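Do printable handwriting worksheets help Year 2s with letter size? Term project report

Shared 39 times | 4 comments

Group project, education studies, second year. Final version (hopefully).

Background

We wanted to know if the free printable sheets teachers download actually do anything for letter size and spacing, or if plain lined paper is just as good. Most of the sheets we looked at were dotted letters to trace, then two or three blank lines at the bottom. The blank lines are the bit kids skip. Our tutor said pick one thing and measure it, so we picked size. Spacing got dropped halfway, see below.

Two schools said yes. Wernholm Primary and Vesberg Primary, one Year 2 class each. Wernholm is bigger and already uses a cursive program called Verbruggen, where the kids learn letters in families (c, a, d, g, o, q together, then the tall ones). Vesberg teaches print first and leaves cursive till Year 3. We knew this would muddy things. Went ahead anyway, no time to find a third school.

What we did

39 students across the two classes, once permission notes were back. Each class did ten minutes of handwriting straight after morning tea for four weeks. Half of each class got tracing sheets, half got lined paper with one model sentence at the top to copy. Same sentences for everyone. Pencils only, no pens, which upset a couple of kids who had just earned their pen licence.

At the start and end everyone copied the same short passage about a wombat. We measured the height of every lower case a, e and o with a clear ruler and marked if it sat on the baseline. Letters more than 1 mm over or under the midline counted as a miss. Took forever. Total was a bit over 4000 letters and we split them up between us, then swapped a pile to check we were marking the same way. We weren't, at first. Had to redo the Vesberg start samples. 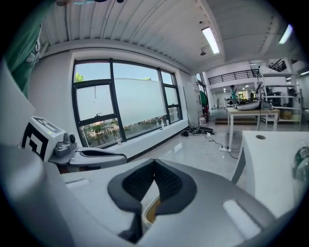

Spacing was meant to be measured too but the kids' finger spaces were all over the place and we coudn't agree on where a word ended in some of the cursive samples. Left it out of the results. Could be its own project.

Results

Out of 115 sheets handed out in the tracing group in the last two weeks, 73 came back with the blank lines filled in. The rest had the tracing done and nothing under it. That is probably the most useful number in the report.

Letter size got better in both groups. Tracing group was slightly ahead at Vesberg, lined paper group slightly ahead at Wernholm. Neither gap is big enough to say much with classes this small. Baseline was different - the copying group did better at both schools, and you could see it most on the letter a, where kids who traced kept floating it upwards once the dots were gone.

The teachers also noticed the tracing sheets were finished faster and quieter. Copying took longer and there was more rubbing out. One teacher liked the quiet. Fair enough.

Problems

- Verbruggen kids were already joining letters, so height was harder to measure
- school sports week at Wernholm, lost three sessions
- sheets printed at the wrong scale in week one, lines came out narrower then planned
- four weeks is short
- we knew which group each sample was from when marking. Should have covered the names and codes

What we'd change

Put the blank lines at the top of the sheet, tracing underneath. Or fold the page so the tracing is hidden for the second half. We mocked one up using the free Ovlow worksheet maker and tried it with a small group at Vesberg in the last session. They filled in the lines first because they came first. Only one session though, so it's not in the results.

Also would use one school program only, and blind marking. Marking sheet and wombat passage are in the appendix, blank copies at the back for anyone who wants to use them in prac.

Related

Spelling lists or word sorts? A Year 4 comparison
Do reading logs come home signed? Survey of one school
Teaching paragraph openers with colour coding
Maths games at the kitchen table: project report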